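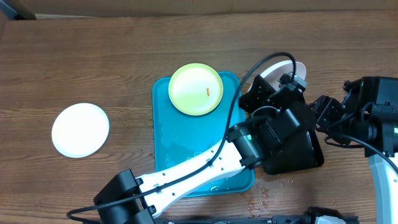

Match abandoned after 70 minutes while we were winning. Does the result stand, and what happens to my ticket?

Posted by northbank_wurnport in Soccer > Lower leagues > Rules and fixtures

I went to Wurnport Town against Gudeta Rovers on Wednesday night and the floodlights went out in the 70th minute. We were 2-1 up. The players stood around for a while, then went in, then came back out to warm up when half the lights returned. Those went off too and the referee called it off. The crowd was given as 2,168, a good number for us in December, and a lot of people walked home without knowing what had happened.

I have a few things I'd like cleared up:

Does the 2-1 stand? Someone behind me was sure that anything past the hour counts as a full game.

Our center back was sent off in the second half. If the whole match is played again, is the red card wiped out too?

I paid at the gate in cash and don't have a ticket stub. Do I have any chance of getting in to the replayed game without paying again?

Our striker had scored both of ours and was one short of 34 in the club's scoring list, which matters to some of us. Do those goals count for him or not?

The club has put up one short statement saying they are waiting to hear from the league. I have read the league's site and can't find anything that answers this in normal language.

Posted by touchline_flag

I refereed at this level for a good few years and I have had two games abandoned on me, one for fog and one for an injury. Rules vary from league to league, so please check yours, but most of them work along the same lines.

The referee does not decide the result. When a match is abandoned, the referee sends a report to the league saying what minute it was stopped, what the score was, and why. The league then decides. It has a free hand to let the score stand, order the match to be played again from the start, or award it to one team if the other was at fault.

There is no magic minute. People say 60, 75 or 80, and I have heard all of them shouted at me. Some leagues have in the past let a score stand when there were only a few minutes left and the game was clearly over, 5-0 or something like that. At 2-1 with 20 minutes and stoppage time to play, I would be very surprised if they let it stand. Expect a full replay, 0-0, new team sheets. 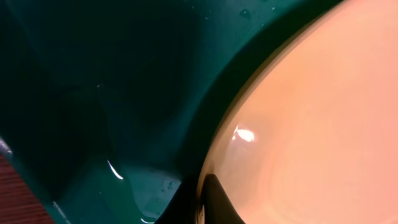
The other thing working against you is that it was the home team's lights. I don't mean that Wurnport will be punished. If the club can show that the lights were inspected and the fault came from the supply, leagues are normally reasonable about it. But it would look odd for the home side to be handed three points from a match that stopped through a fault at its own ground, and Gudeta would certainly object.

On the red card, it stays. Discipline is handled separately from results. The card was shown, it goes in the report, and the player serves his ban as if the match had been completed. Yellow cards are also normally kept. The odd part is whether he can play in the replayed match. That depends on the date. If his ban has been served by then, he can play in it. If not, he can't. I have seen a player sent off in an abandoned game turn out in the replay of the same game, and the away fans were not happy about it.

Goals are usually wiped from the league's records if the match is replayed. I know that is hard on your striker. What the club prints in its own book is up to the club.

Posted by gredano_away_end

No idea about the rules but we had this at Gredano two seasons ago. Waterlogged at half time. Took them ages to say anything and then it was replayed on a night when hardly anyone could make it. We lost. Keep whatever you have that shows you were there.

Posted by ticketdesk_nights

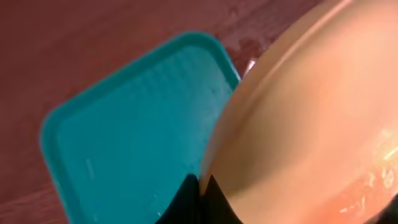 3 min read

I have worked on the gate and in the ticket office at a club a bit bigger than yours, so I'll stick to the money side.

First, look for the ground regulations. They are often on a board by the turnstiles and sometimes on the back page of the match program. There should be a line on abandoned matches. A common version goes like this: abandoned before half time, you get in free or at a reduced price to the rearranged match; abandoned after half time, you get nothing as of right. On that wording you would be in the second group, sorry to say.

That is the minimum, though, and small clubs often do better than the minimum. After the second half has started, a half-price entry is what I have seen most. The club has to think about its share of costs too. It pays the match officials again, the stewards again and the bar stock again, and in some competitions the visiting club has a say in how the gate is split. Lights are expensive to fix as well, and if there was a hospitality booking that evening they'll be dealing with that at the same time.

Season tickets are simpler. The rearranged match normally counts as the same home fixture, so the season ticket covers it. People who booked online will be on a list with an email address, and the club can send them a code.

Cash on the gate is the awkward one. If your club uses the Lurance turnstile system, as a lot of clubs at that level now do, it counts people through but it doesn't know who you are. So the count is no help to you. What might help:

If you bought a program, keep it and bring it. I have let people in on a program plenty of times.

If you bought a raffle ticket, the same goes.

If you paid for food or a drink by card inside the ground, that payment will be on your statement with the date.

Email the club now, before the new date is set. Say which gate you came in by and what you paid. Be polite. The person reading it is probably doing the job after work and has had a lot of messages that week. A club that has a pile of polite emails from cash payers is more likely to make a rule for them than one that hears it for the first time at the turnstile with a line forming.

Travel is not covered by anybody. Away fans always ask and the answer is always no.

One more thing on dates. The replay will nearly always be midweek — weekends are full — and cup matches get priority, so it could be well into the new year.

Comments

northbank_wurnport: Thank you, this is much more than I got anywhere else. I have the program. The club has now said the game will be replayed in full, date to follow. Nothing on prices yet.

halftime_oranges: The regulations board at Wurnport is inside the main gate on the left, next to the first aid room. It's faded but you can read it.

touchline_flag: Just to add, any bets on the match are a separate matter and each bookmaker has its own terms for abandoned games. Read those, not the league rules.

rovers_coach_2: Gudeta fan here. We were all over you for the last ten minutes before it went dark, so no complaints about a replay from our end.

northbank_wurnport: That's not how I remember it, but see you there.

Contact us | Community rules | Copyright the site and its contributors | Back to top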